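Last updated: September 1, 2022

Print this thread | E-mail this thread

Growing methi and coriander in a cool climate -- what works for you?

Started by Sarla Ahuja

Sarla Ahuja wrote:
Hello all! I've got a north-facing strip beside the driveway in Penasholm, 90 cm wide, and I'm finally giving it over to leafy greens instead of the sad lavender. I want methi (fenugreek) first, then coriander, then whatever else will put up with our frosts. My mum grew methi in ice cream tubs on a balcony and I remember the smell more than anything. I have a packet of Semwal seed and a bag and a half of compost. Do I soak the seed? Do I wait? I'm itching to start!

Ashok Joshi wrote:
Soak overnight, drain, sow thick, cover with barely a fingernail of soil. They'll be up before you've put the watering can away. We are on our third sowing since April and the flavour gets better as the nights cool down. Don't thin them. Just cut the lot when it's as tall as your hand and sow again.

Alby Kingi wrote:
I'd argue with "don't thin". I sowed thick two years running and both times the middle of the patch went yellow and fell over. Damping off, I reckon. Now I go in rows with a finger's gap and I get a second cut off the same plants, which Ashok's method never gives you.

Ashok Joshi wrote:
Alby, you are drowning them. I've seen your garden. It's a rice paddy.

Alby Kingi wrote:
It's mulched!

Dagmar Sýkora wrote:
Both of you are right for your own soil. Ashok's is nearly all sand and Alby's you could throw pots with. Sarla, squeeze a handful after rain. If it holds together like dough, do as Alby says.

For coriander, I'll put in a good word for crushing the seed husks gently with a rolling pin so the two halves come apart. I used to get patchy rows and now they come up like a lawn. I sow Brindetti, which is slower to bolt than the supermarket sort, and I never, ever transplant it. It sulks, then it flowers out of spite.

Sarla Ahuja wrote:
Dough. Definitely dough. Rows it is, sorry Ashok! And I love the rolling pin idea, I'm doing that tonight. What about feeding? The neighbour swears by chook manure on everything.

Rekha Joshi wrote:
Not fresh, please! Let it rot down for a season or you'll have huge soft leaves with no flavour and every aphid in the street. A bit of old compost is plenty for methi anyway -- it's a legume, it looks after itself.

Can I also talk about the picking end of things? Everybody plans the sowing and then stands in the kitchen with an armful of greens going limp. Cut early in the morning, shake the soil off outside, and keep them unwashed in a bag with the top open and a damp tea towel over it. Wash only what you're cooking. Big bowl, cold water, lift the leaves out with your hands so the grit stays at the bottom, then do it again. I can't stand gritty saag, and I've been served it by people who should know better.

Alby Kingi wrote:
I just run mine under the tap in a colander. Grit's good for you.

Rekha Joshi wrote:
You are one of the people, Alby.

Dagmar Sýkora wrote:
I'm with Rekha on washing but I wash straight away, spin them dry and put them in a tub with a cloth. Mine keep nearly a week. Unwashed in a bag I get slime by day three, and my fridge isn't a warm one.

Rekha Joshi wrote:
Then they're not going in dry enough! 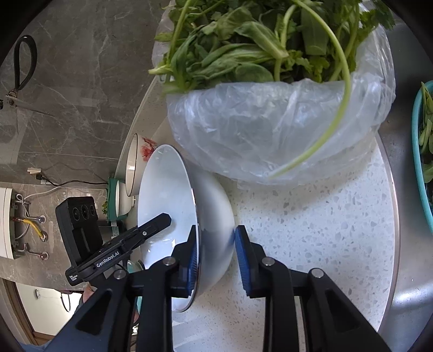
Mixed greens in the bag, broad leaves and herby ones together.

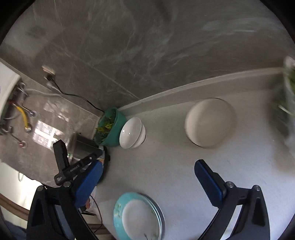
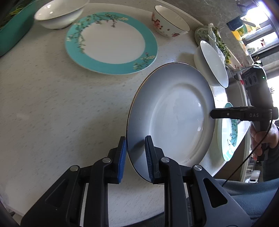

Sarla, the other thing is stalks. Don't throw out the coriander stalks, they've got more taste than the leaves. Chop them fine and fry them with the onion. Methi stalks are a different story, the thick ones are bitter and stringy, so pinch the leaves off and compost the rest. It takes ages and it's a lovely job to do with the radio on.

Ashok Joshi wrote:
She says lovely job. Guess who pinches.

Sarla Ahuja wrote:
Ha! Thank you all so much, I'm properly excited now. One more question -- how much seed do I need for a strip 600 cm long if I put methi down one half and coriander down the other? I've got 38 g of methi and just a small packet of the coriander.

Alby Kingi wrote:
In rows, that methi will do you and leave plenty over for a second go. Coriander, buy another packet. I'd stagger it too, a short row every fortnight, or it'll all bolt on the same hot afternoon.

Dagmar Sýkora wrote:
Agree with Alby, for once. And put a bit of shadecloth over the coriander end come summer. I had Bona spinach under mine last year as well and it went on cropping weeks after the uncovered row had gone to seed.

Sarla Ahuja wrote:
Shadecloth on the list. Seed's in a bowl of water on the windowsill now, will report back when something's green!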